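Home | Working groups | Minutes | Members | Contact

Lasach Working Group on Good Practice for Hand-Held Grippers
Minutes of the September meeting

Present: Stela Dinu (chair), Florin Lungu, Emanuel Onu, Veronica Mihăilă (minutes)
Apologies: Valentin Mocanu

1. Minutes of the last meeting
Accepted with one correction. The number of recordings checked by Clelten is 919, not 991.

2. Rules for recording in private kitchens
Florin presented draft 2 of the rules. It has 72 points, and the members found this too long for a person who must read it before work. Emanuel asked to put the points on grip first – how to close the fingers on thin handles, and when to release.

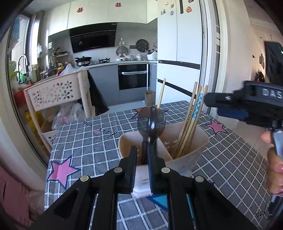

Stela remarked that the draft says nothing on two operators working at the same table. After discussion it was agreed that each operator keeps to one side, and that the one who starts a grasp must finish it before the other reaches in. Veronica was against a fixed minimum distance, as kitchens are very different in size. No distance will be written for the moment.

It was also agreed that the household's things stay where they are normally kept. Operators should not tidy up before recording.

3. Labelling of failed grasps
Emanuel reported that 87 recordings from Cluklow have no label for the result. Valentin will be asked to return them. A dropped object is to be labelled as failed also when it is picked up again.

4. Any other business
Florin will send the shorter draft by Friday. Comments go to Veronica – please in one file only.

The meeting closed at 16.40.

Related items
Draft 2: Rules for recording in private kitchens
Labelling guide for grasp results
Hordiienko: notes on operator training
Minutes of earlier meetings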